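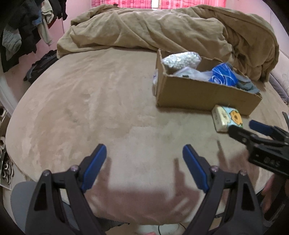
By Aslak Lie
November

Home | News | Bedding | Contact

CLULLARD — Hotel guests are told that a higher thread count means a better night's sleep. Sundqvist, which supplies sheets to small inns, says it can't find much to back that up and will stop printing the number on its packaging.

The company went through 3,857 comment cards left by guests at 32 inns over one winter. Half the rooms had sheets sold as 500 thread count. The rest had a plain percale at well under that. Guests complained about pillows, about heating, about the ice machine. Complaints about the sheets came in at the same rate for both.

Sundqvist doesn't claim the cards prove anything. Guests who slept fine seldom fill one out, and the company sells both kinds of sheet. It does say that a count reached by twisting several thin yarns together and counting each one — a common practice in the trade — tells a buyer very little.

From Monday, labels will list fiber, weave, weight and shrinkage after 12 washes. Prices stay where they are, so anyone hoping the plainer label means a cheaper sheet will be let down. 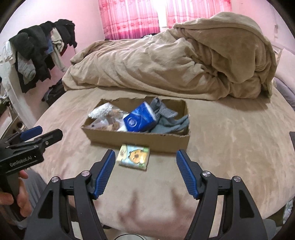
Kudance, a rival supplier, answered that shoppers know what a thread count is and don't know what percale is, and that taking a familiar number off the box will only send them to a box that still has it.

Sundqvist's new labels go first to inns in Clullard and Dultden. Store packs follow once the old stock is gone.

Print this page | E-mail this page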